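## Bilto phone sleeve, felt, two-pocket

I've been sewing these since October and I'm still a bit silly about them! The Bilto holds a phone in the front pocket and cards or folded cash in the back, and it closes with a flap (no snaps, no magnets). Wool felt outside, soft cotton inside.

Most phones go in with a slim case on. If yours wears one of those chunky ones, get the wide size – my friend Kojo Odoi squeezed his into the regular and stretched it out in a week.
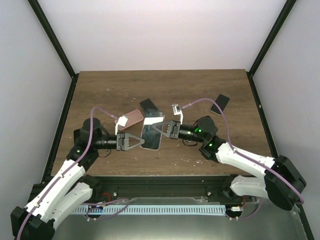 Colors right now are moss, gray and a warm rust. I cut each sleeve by hand, so the edges vary a little. Hand wash cool, dry flat, and please keep it out of the dryer.

Regular and wide are the same price, and orders ship in 2 to 8 days.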